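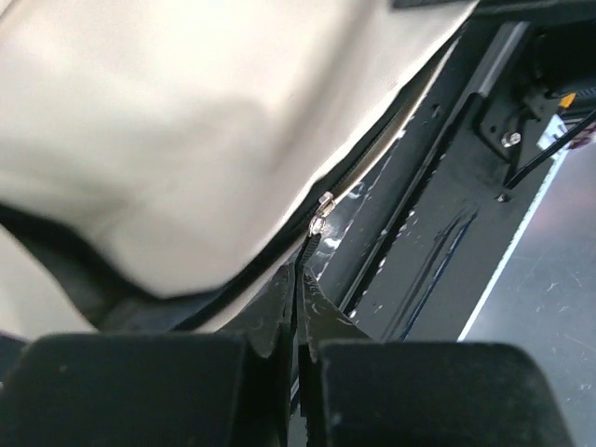 Canvas bag, zip mostly done up, silver pull at the lower end.

October, workshop notebook, after tea

We use cookies to remember your preferences. Accept | Manage settings

Back on the waxing trials this afternoon, and a very pleasant time I had of it too, with the rain coming down and the little heater ticking away. Lacey Pilkington had left me the new tin of Bistine to try against the old Wainwright bar, along with a note asking me please to write down the weights this time (fair enough, I didn't last time and we all regretted it).

So, for the record – the plain panel weighed 242 grams before I started. I warmed the Bistine in the double pan until it would just run, brushed on two coats going with the weave, and went over it with the hairdryer between them. It takes up beautifully on the flat and rather less willingly at the seams, where it wants to sit in a ridge, so I ended up working those with my thumb and an old bit of flannel. The Wainwright is slower and harder on the wrist but I do still like the smell of it, and it leaves less of a bloom when you fold the cloth.

Both panels are now hanging on the back rail and should have seven days before anyone pours water on them. Please don't poke them! I know it's tempting.

I also had a go at the stiff zips with a candle end, just rubbed along the closed teeth and worked in. Much sweeter. I'd keep the wax well away from the tape though, as it picks up fluff and goes grey. 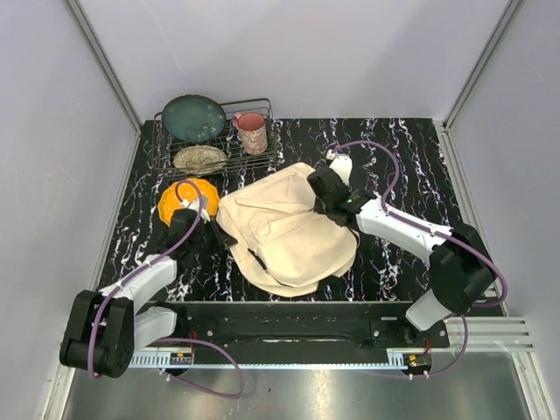
Still to do

Ask Lacey whether the Devia thread is bonded or not, as I've one cone left (the 561) and can't find the label. If it's not, I'd sooner use up the Likero on the handles and save this for hems.

Cut a third panel from the same roll, leave it bare, and hang it with the others so we've something to compare with. Scrape out the double pan before it sets – I forgot again, so it's soaking by the back door.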